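Handheld gripper pair, right jaw slips on round handles

ridwood_bench
Posted Jun 24, 2024
We run a pair of handheld grippers with marker cubes. The left one is fine. The right one lets thin poles rotate in the jaw, worst with a floor brush, where the head swings around as soon as the bristles drag. I cleaned the pad with alcohol and checked the jaw screws. No change.

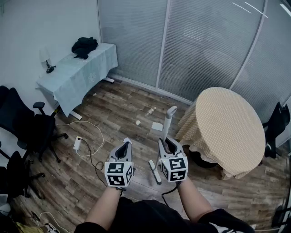
Right gripper on the brush handle, cable hanging on the same side.

Kelov24
Replace the pad. Ours go shiny after a few weeks and alcohol only helps for a day. Look at the ribs under a lamp; if the tops are flat, it's done.

tufa_417
I'd leave the pad alone for now. Look at your cable. With that much weight hanging off one side you end up twisting your wrist to fight it, and the pole turns. Clip it to your sleeve and try again before you spend money.

Kelov24
A cable doesn't make a pole spin in a good pad. We ran ours hanging all of December.

Imani Biwott
Could be both. Check where in the jaw the pole sits first. Down in the cradle it should bear on the ribs along their whole length. If it rides up near the tip, you only have a small contact patch and a new pad will slip too.

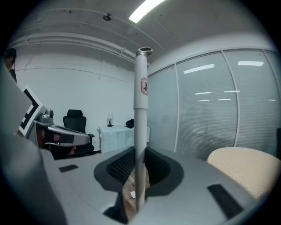

When you swap a pad, scrape off all the old glue — any lump left behind tilts the new one. Press it for 4 minutes and leave it overnight. Then redo the open and closed positions, or your width readings will be off.

ridwood_bench
Rib tops are flat on the right, so I ordered pads from Borkari. Clipped the cable up too. It's a bit better, still turns if I push hard.

tufa_417
So the cable did matter.

Kelov24
"A bit." Post again once the pad is in.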